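Progress report to the Whitlock fund
17 Oct 2025

Hello all - the second report on the stock robot work at our Zimwood shop, and a much jollier one than you had in April. The ordering side is now live for the whole household aisle. The Nurnero software looks at what has gone through the tills, works out what's short and sends the order off overnight. It handles 566 product lines and it sent 1252 orders' worth of top-ups to the warehouse without anyone having to walk the aisle with a clipboard (I do not miss the clipboard!).

Putting things straight on the shelf is still done by hand, and I think it will be for a good while yet.
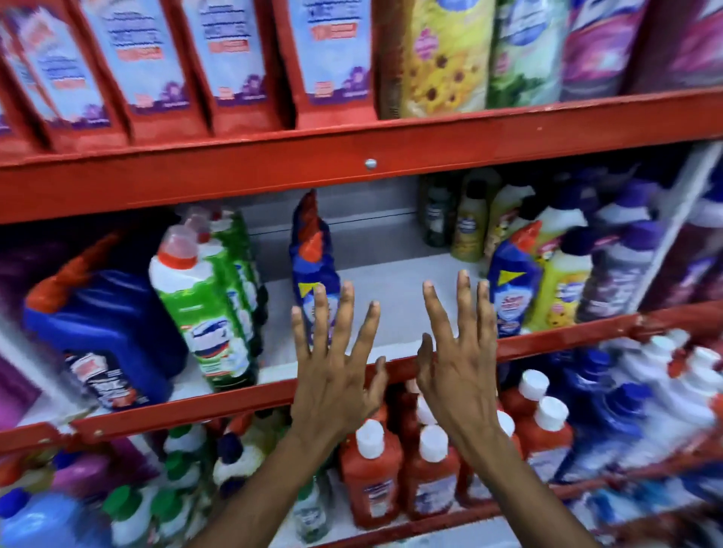
Staff and hours

No jobs have gone. The team used to lose 60 hours a month to counting and ordering, and most of that now goes on the shelves and on helping customers, which they tell me they like better. Four of them have done the Biteck training and can override an order when the software gets a silly idea into its head - it went mad for bathroom cleaner in the first fortnight. A couple of the longer-serving staff are still wary. They knew that stock by heart and it stings a bit to have a screen tell you what's short, so I've asked for their notes to be fed into the settings.
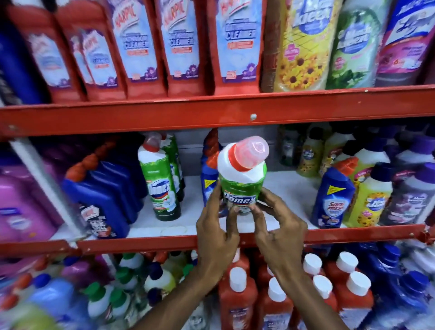
Domex in hand at the toilet cleaner shelf.

The weak spot is gaps. The software knows what's been sold but has no idea when a bottle has been put back in the wrong place, so we still get calls for stock that's sitting one shelf along.

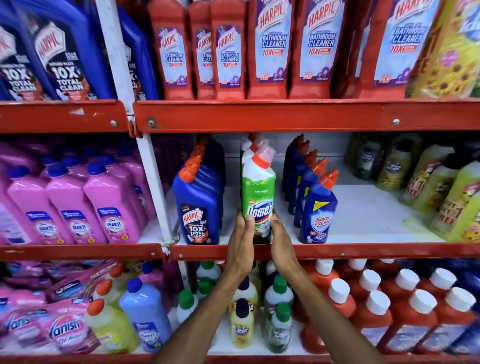 What we'd like to do next

Start on the food aisles, with the same training first and a slower switch-over. I'd also like to move some of the leftover kit money into extra training hours, if you're happy with that - costs to follow separately.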